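La brique apparente, dix ans après

Je me méfie des matériaux qui ont « du caractère ». On m'a tellement répété que la brique nue donnait une âme à une pièce que j'ai fini par aller relire ce que j'en disais moi-même en 2000, quand je louais mon premier local. J'étais conquis, évidemment. Je n'avais pas encore passé l'hiver dedans.

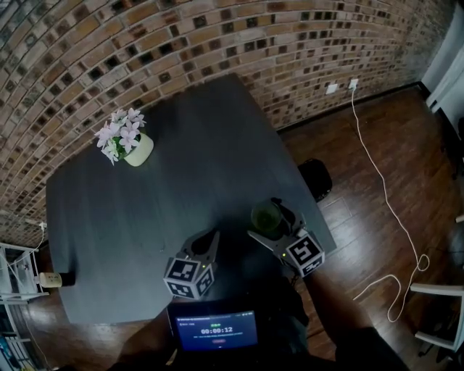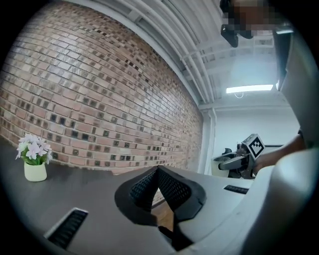
Des briques de plusieurs teintes, avec des plus sombres dans le lot : le genre de mur qui fait monter un loyer.

Ce qu'on vous vend

L'annonce type, vous la connaissez. « Esprit atelier », « volumes authentiques », « cachet industriel ». Quand j'ai visité le plateau de la rue Cimdale, en mars, l'agent a prononcé le mot « authentique » avant même d'avoir trouvé l'interrupteur. Je lui ai demandé si le mur était porteur ou si c'était un parement collé. Il n'en savait rien. Il m'a promis de se renseigner, j'attends toujours.

La question n'est pourtant pas un caprice de maniaque. Une plaquette de parement, c'est deux centimètres de terre cuite sur une cloison ordinaire. Cela peut être très joli, je ne dis pas le contraire, mais qu'on ne vienne pas me parler d'inertie thermique ni de mémoire ouvrière.

Les produits miracles

Mon amie Kanako Chiba a un mur ancien, un vrai, et elle a voulu le protéger. On lui a conseillé le Flarnard, un vernis « respirant » à 241 euros le bidon. J'aimerais qu'on m'explique comment un film brillant respire. Elle en a passé 3 couches. L'année suivante, des auréoles blanches sont remontées près de la plinthe et le vendeur a conclu que le support était « atypique ». Le support avait été posé là bien avant lui.

Hideaki Fukuda, maçon de son état et peu porté sur la poésie, lui a fait gratter une bande au couteau et regarder les joints. Du ciment, mis sur de la vieille chaux par un bricoleur précédent. L'eau ne pouvait plus sortir par les joints, elle passait par la brique. Il a proposé de tout reprendre à la chaux, sans vernis. C'est plus long, plus poussiéreux, et personne n'en fait la publicité dans les magazines de déco.

Et le bruit ?

Là-dessus, silence complet des annonces. Brique, sol dur, plafond haut : essayez donc de tenir une conversation à six. On finit par acheter des panneaux en feutre pour cacher le mur qu'on paie si cher.

Je ne déteste pas la brique. Je voudrais seulement voir un devis avant les adjectifs. Si quelqu'un a essayé un enduit à la chaux très mince, qui laisse deviner le relief, qu'il m'écrive, les commentaires sont ouverts jusqu'à la fin du mois.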